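Grandwood Science Centre > Young Learners > Machines > How a Robot Learns from Examples

Reading time: 4 minutes
Print this page | E-mail this page

How a Robot Learns from Examples

When you were small, somebody showed you how to do up a zip. You watched, you tried, and after a number of attempts your hands knew what to do. Some robots learn in a similar way. They are given many examples of a job, and a computer program looks for what the examples have in common. The program is called a learning system.

The Grandwood Science Centre has a learning project named Nusis. Its purpose is to teach a robot arm to open and close the parts of a cabinet. The project began in October and is led by Trefor Llewellyn, who also answers the letters we receive from schools.

What is an example?

An example is a record of one attempt at a job, from start to finish. It contains pictures of what was happening, together with a list of numbers. The numbers tell the computer how far each joint of the arm was bent at each moment. A joint is a place where the arm can bend or turn, like your elbow or your wrist.

Each example also has a short instruction in words, such as "open the drawer". The learning system must connect the words, the pictures and the movements.

Practising inside a computer

Many of the examples for Nusis are made in a simulation. A simulation is a make-believe place inside a computer, much like the world in a video game. It has a floor, a table, a cabinet and a robot arm, and the computer works out how they should move.

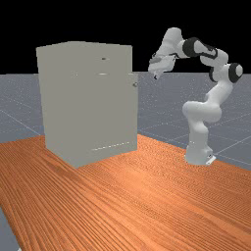
A person guides the simulated arm with a hand controller while watching a screen. If the arm bumps into something, no real machine is damaged and no one is hurt. The person presses a key, everything returns to its starting place, and the next attempt may begin.

In the first month, the Nusis team recorded 198 examples. This may sound like a large number, but a learning system needs a great deal of practice. The team's goal is more than 1,000.

Why must the examples be different?

Imagine that you had only ever opened one door, and that you always stood in the same spot to do it. A new door might puzzle you. A learning system has the same difficulty. If every example is alike, it may learn to repeat one movement without paying attention to where things are.

For this reason, the team makes changes between recordings. The cabinet may be moved a little or turned. The arm may begin high up or low down. The view may change as well, so that the learning system does not depend on seeing the cabinet from one side only.

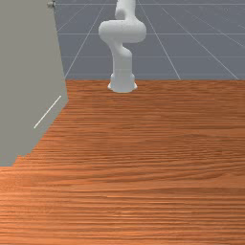
The simulated arm and table, with part of a grey panel on the left.

Checking the work

Not every attempt is a good one. Sometimes the arm misses the handle. Sometimes the person guiding it stops too soon. Each recording is therefore watched again by a second person, who answers 3 questions:

Did the arm do what the instruction asked?
Did it move smoothly?
Is the recording complete?

If the answer to any question is no, the recording is put in a separate folder. Of the first group, 28 were set aside in this way. They have been kept, as our partners at the Bednárik Workshop in Derkby are studying mistakes and how robots might recover from them.

What happens next?

When there are enough good examples, the learning system studies them for many hours. It is then tested with the cabinet in a position that it has not met before. The team writes down each result. If the arm has trouble with one kind of task, more examples of that task are gathered.

Later, the same skills will be tried on a real arm. Real tables can wobble and real drawers can stick, so more practice will be needed at that stage.

Words to know

Joint: a place where a robot arm bends or turns.
Gripper: the part of a robot that takes hold of things.
Learning system: a computer program that improves by studying examples.
Simulation: a make-believe place inside a computer where things can be tried out.

Try it yourself

Ask a partner to close their eyes. Using words only, guide their hand to a pencil on the table. Move the pencil and try again. Write down the instructions that worked both times, and compare them with those of another pair in your class.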